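The Other Club in Town

Ask anyone in Cullgate which team they follow and they will say the Rovers before you finish the question. The Rovers have the big ground by the river, the bus with the tinted windows and a shop that sells pajamas. Walk uphill for 13 minutes, though, past the tire place and the bakery, and you reach Palacios Park, home of Plindoten Athletic, and one of the happiest afternoons of soccer I have had in years.

Marisol Chávez has been coming here since she was three. Her grandfather stood behind the north goal, her mother stood behind the north goal, and you can guess where I found her on Sunday, wrapped in a scarf so old that the green has gone gray.

"People think we must be miserable," she told me. "We get 60 in when it rains! But I know every one of them, and I know what they take in their tea."

The tea is very good, by the way. So are the cheese pies, which come out of the hatch at halftime and are gone long before the whistle (get in line early, and bring coins).
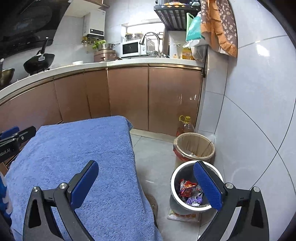 A striker and a goalkeeping plumber

On the field, Athletic are a lovely mess. Coach Seren Vaughan likes her side to play out from the back, even on a surface that slopes toward one corner flag and holds water in front of the other. Sometimes it comes off beautifully. Sometimes the ball stops dead in a puddle and everybody in the ground makes the same noise.

The star is Genivaldo Lopes, a forward with a low center of gravity and no interest at all in passing. He scored twice against Werenel while I was there, the second after a run that began near his own bench and took in most of the visiting defense. Behind him, Sorin Halilović keeps goal on weekends and fixes boilers the rest of the week. He shouts from kickoff to final whistle – mostly at his own fullbacks – and made a save low to his left that I'm still thinking about.

It finished 3-2 to Athletic. Werenel hit the post in stoppage time, and a man near me had to sit down on the steps. 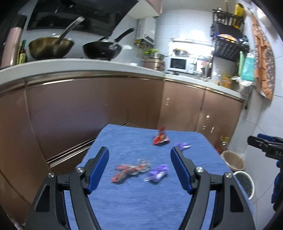 Wrapped candies on a blue towel.

Down the hill again

Plenty of fans here have a soft spot for the Rovers too, and there is none of the bitterness you might expect. Aslı Öztürkmen, who runs the gate, has a season ticket at each ground and manages to get to nearly everything. When the two clubs meet in the county cup, she wears the green scarf.

"The Rovers have enough people," she said, stamping my hand.

The next home game is against the league leaders, and Vaughan expects a hard afternoon. Lopes says he will score. I've already looked up the trains.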